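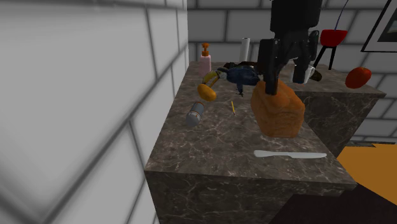 A simulated arm closes on a loaf of bread in a cluttered kitchen. Bakery staff at Gonbridge review runs of this kind before the handling cell changes its routine.

The packing line at the Gonbridge bakery in Narham used to need six people per shift. It now needs two, plus one arm. The other four were moved to ovens and dispatch, and the two who stayed have a different job.

Janaka Dewan packed loaves by hand until last year. Most of her shift now goes to a screen, where she grades simulated grasps as pass, crush or slip. A batch holds over 1,000 attempts. Objects unrelated to baking are left on the counters so that the software must separate bread from everything else.

Grip depth is the main dispute. Sterby, which supplies the cell, scores a grasp by whether the loaf can be lifted. Dewan scores it by whether the loaf can be sold. Her grades now set the force limit.

Nimal Jayawardena, the shift lead, reports fewer wrist complaints and more eye strain. Grading is capped at two hours at a stretch. Pay for the new role is still under negotiation, and the current rate expires at the end of March.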